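3.2 Stand layout and stocking

The produce section of the Wedetti practice shop was built to look like the fruit and vegetable corner of a small grocery store. Its stand has an upper shelf for fruit and a row of open wooden bins underneath, most of them given over to vegetables. All of the produce is artificial, so the stock keeps its shape and color over many rounds of handling. We were interested in what happens to the order of such a stand as items are picked up, carried and put back, and in which kinds of produce drift from one bin to the next. 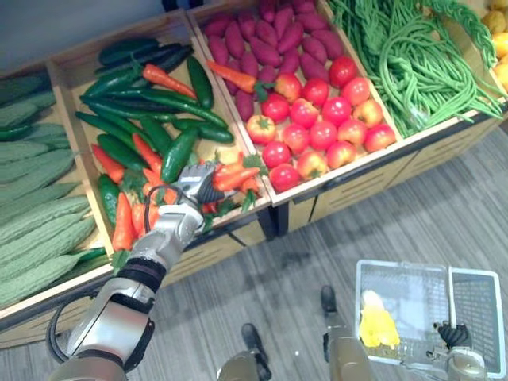
Each round began from a stocking plan drawn up for the Wirnville study. The plan allows some bins to hold a single kind and others to hold two or more. Mixed bins are common in small stores where shelf space is short, and they are harder to keep in order. We ran 90 rounds over 11 sessions in July, and the bins were put back to plan only between sessions.

3.3 Baskets and carried items

A shopper's list named between one and 4 items. Long items were laid flat on the bottom of the basket where there was room, and leafy heads went to one side. Figure 3 shows a plastic basket with two carrots and a yellow cabbage in it. Leafy tops took up more room than the list makers had expected, and this affected how many items fit in one layer.

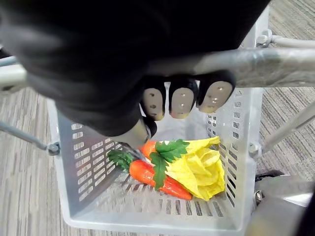

Stunberg, in written comments on an earlier draft, objected that a basket with so few items says little about packing, and asked whether fuller baskets would change the order in which things are taken out. We agree that they might. The lists were kept short so that a whole round, including the return, could be finished before the next one started. Fuller baskets are left for later work.

3.4 Where items end up

We treated an item as out of place when it lay in a bin that the plan did not assign to its kind. Carrots were the most frequent strays. They are slim, they slide down the slope of the bin, and the partitions between neighboring bins are thin. Cabbages hardly moved. Their size keeps them where they are put, although they were often returned facing a different way.

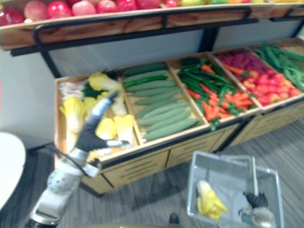
Cucumbers stacked side by side held their rows well as long as they were taken from the top. Chili peppers were never returned in rows and we did not ask for it. For these we recorded only the bin, and the angle was ignored.

Round fruit behaved differently again. A heap settles when one piece is removed from the front, and the pieces behind it roll forward. We therefore asked that round items be taken from the top of the heap. The Cele rules for shelf order, which we followed elsewhere, have no entry for this case.
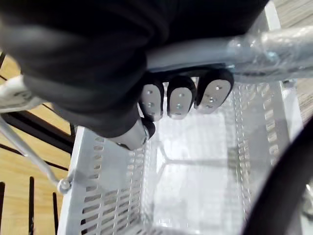

3.5 Returning the stock

At the end of a session the baskets were emptied first, then the bins were checked against the plan from left to right. Strays were moved before any rows were straightened. The upper shelf was left until last.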